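What the folding station changed: a student report on automation at a commercial laundry

Adaeze Ugwu
Work and Technology project, submitted Jun 26, 2021

Background

The Jomilholm laundry washes towels and bed linen for motels, gyms and two aged care homes. It has 18 people on the floor. Last year the owners signed up for a trial of a towel folding system sold under the name Demamus, and my project was meant to find out what it did to the jobs around it. I had read the supplier's brochure before my first visit. It promised that staff would be "freed for higher value tasks", and I wanted to know which tasks those were, because a laundry does not have many of them lying around.

I spent 14 shifts on site, mostly mornings. I talked to folders, sorters, the shift supervisor and the technician who looks after the station. I did not get to talk to the owners, who answered by email.

How the work was done before

Folding was done at long benches, standing, with people facing each other. Towels came off the dryers in bins, and each folder took from the nearest bin. The pace was set by the dryers and by whoever was fastest that day. Everyone I asked said folding was boring and hard on the shoulders. Most of them also said it was the part of the day when they could talk.

Folders checked the towels as they went. A stain, a pulled thread or a frayed hem went into a separate bin without anybody having to think about it. This was never written down as part of the job, and I believe that matters for what came later.

What the supplier measured

The weekly report from the system gives one main figure, towels completed. In the best week I was shown it was 860. The supervisor, Kheri Chege, pointed out that the report does not say how many of those were folded again by hand before packing. When I asked the supplier for that number I was told it was not collected. I find it hard to see how anyone can judge labour savings without it.

What the people said

Two folders were moved to the station as "attendants". One of them, Ozan Türkmen, said the work was lighter on his shoulders but that he was more tired by the end of a shift. He put this down to watching and waiting. At the bench he could look up when he liked. His pay did not change with the new title, although the training sheet he had to sign ran to several pages.

Witold Szczepańska, who stayed at the benches, was less polite. He said the easy towels went to the station and the awkward ones – fitted sheets, robes, anything with a tie – came to him. His own rate dropped on paper as a result, and for a while nobody in the office connected the two things.

The technician, Gwenaël Brunet, was fair about the system and did not oversell it. He said it was good at plain towels of one size and that the rest was "a matter of time". I heard that phrase a lot from different people and it was never followed by a date.

The station itself

The work surface is a flat teal mat with a plain white wall behind it, and a tall black column stands at the back edge. Attendants call it "the green". Towels are worked on it one at a time, and the rule is that nothing else is to be put down there. Compared with the benches, which were always covered in bins, labels and drink bottles, it is a very tidy place to work. It is also a place for one person, and the nearest co-worker is on the other side of a bin trolley.
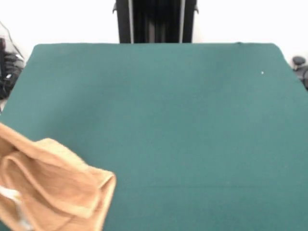
Findings

1. The shoulder strain is real and the station does reduce it for the attendants. I would not want this lost in my other complaints.

2. Checking for damage has slipped. It used to happen in the folders' hands and is now supposed to happen at packing, where no extra time was given for it.

3. No jobs were cut during the trial. The owners' email said there were "no current plans", and the staff I spoke with took little comfort from it.

4. The "higher value tasks" were loading the station, refolding and filling in the log.

Limits of this report

I saw one site only. A similar trial at Fajardo may have gone differently, but my request to visit was declined. Some staff knew I had spoken with the supervisor first and may have been careful with me. I also started out doubtful, and my supervisor at the college has told me it shows.

I have asked to go back in July, when the trial contract comes up for renewal, and would like to see the refolding count kept by hand for at least one full week before anybody signs.

Related reports
Self-checkouts and the afternoon shift at Astari
Who trains the trainer? Forklift automation in a cold store
Rosters by app: a survey of casual kitchen staff

Contact the program office | Copyright 2021, the authors | Back to top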